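Leonie Rutherford
11 August 2025

Budget for the second arm cell at Savstead goes in this week. Putting the working here so I stop explaining it by email. One arm, one two-finger gripper, one pedestal, one year of simulation. Long thread.

The arm is the easy line. Geddes quoted in July, price held until the end of the quarter, same model as cell one. Same model means same spares, same teach files, same cable set. I didn't ask for a second arm quote and I will say so on the form.

Gripper next. Two options, both two-finger parallel, both electric. The Grullel unit is £1,964 with fingertips and a coupling plate. The cheaper one leaves out the plate and the cable, and by the time you add them the gap is small enough to ignore.

Stroke matters more than force for us. We pick household objects, mostly light, mostly awkward. A wide bowl can only be taken by the rim. A thin rod lying flat wants fingertips that get right down to the counter. Check fingertip clearance at full open AND full closed before you order. The closed figure is the one missing from the data sheet.

Pedestal: £903, fabricated, floor-fixed, black powder coat. I had this down as "bench, existing" in the first draft and Lindiwe Mabaso took it out. Correct decision. The existing bench moves when cell one accelerates.

Pedestal height is the parameter I'd fix last. Too low and the elbow fouls the counter edge when you reach for the far end. Too high and you lose the near corner. We are running the height sweep in simulation before anyone cuts steel.

Which brings me to the line that always gets struck out: simulation seats. Stultis, two seats, twelve months. Finance reads it as a software nice-to-have. I've moved it under "commissioning" this year, where it belongs.

Case for it, in numbers. Cell one took almost 80 hours of hands-on layout changes after delivery. Moving the base, re-drilling, re-teaching. Most of those hours went on reach problems you can find in a model in an afternoon.

What the model gets right: reach, joint limits, collisions with furniture, whether the arm itself blocks the view of the thing you want to pick. What it gets wrong: friction, cable drag, anything that bends. Budget for real objects as well. Charity shop, petty cash, keep the receipts.

Camera line. Fixed cameras are cheap, mounts are not. Price the mount, the cable run and the calibration target together or you'll be short on all three. Pick the viewpoint in the model first. A long counter seen end-on is a hard view — far objects go small and the wrist tends to sit in front of them.

Safety. Guarding is a separate quote and stays separate. Do not let a supplier fold it into the cell price, you can't compare anything afterwards. Risk assessment is our own time, costed at the internal rate.

Lead times, as quoted to me and therefore optimistic: gripper 30 days, pedestal less, arm more. The floor fixings need the slab survey, so the survey is the first purchase order even though it is the smallest.

Someone asked about leasing. Looked at it. It works if you plan to hand the arm back. We don't, and the lease excluded third-party grippers.

Also asked: why not share cell one? It is booked through to winter and every changeover costs a recalibration. Sharing looks free on the spreadsheet until you put the changeovers in as rows.

Contingency is ten per cent, on hardware only. I don't put contingency on seats or survey, those are fixed prices. If it isn't used it goes back.

Lines people forget, from my own list of forgotten lines: spare fingertips, a second emergency stop, the network drop, lifting gear for one morning, disposal of packaging. All small. Together they took most of the contingency last time.

State of play. Arm quote in, gripper quote in, pedestal drawing on hold until the height is settled. The kitchen layout is loaded with the counter on one side of the base and the cupboards behind it. Gripper is modelled open over the counter so the clearances can be read off.
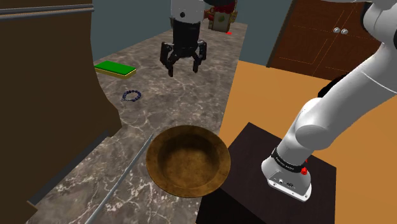
Height sweep next, then the drawing goes to the fabricator and the form goes to Lindiwe for signature.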